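4.2 Masque du doigt (Varkix)

1. Ouvrez Nimri, onglet Perception.
2. Réglez le seuil à 80. À 221, tout devient obstacle, vous compris.
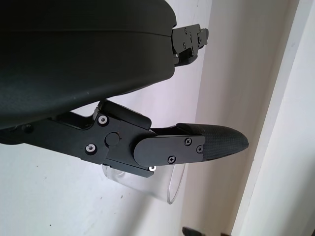 Fig. 3 – Vue du poignet : doigt et gobelet transparent.

3. Tracez le masque jusqu'au bout texturé du doigt, puis enregistrez.

Attention : le plastique transparent met la segmentation à l'épreuve, et votre patience aussi.

À lire aussi
- Journaux Tralard
- Planificateur Jinotdale

Commentaires
Kamlesh Nigam : Masque perdu au redémarrage. Deux fois.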